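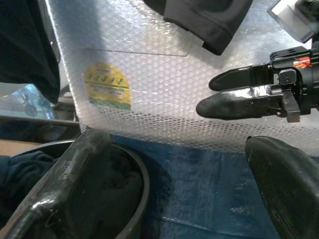 About Liken

Liken packs breakable things for people who would like them back in one piece. We started in a rented garage in Skiltlow with one tape gun, and we now have a proper building on Drultach Road, with 460 square feet of shelving and a door that closes most of the time.

Bubble wrap is the house specialty. We get through 113 rolls in a slow month and 400 in June, when all of Maihi seems to move at once. Popping it on the clock is against the rules — the rules are not enforced.

We wrap plates, lamps, picture glass and the occasional trophy. Drop-offs are at the side door until 4 p.m. Please bring the lids.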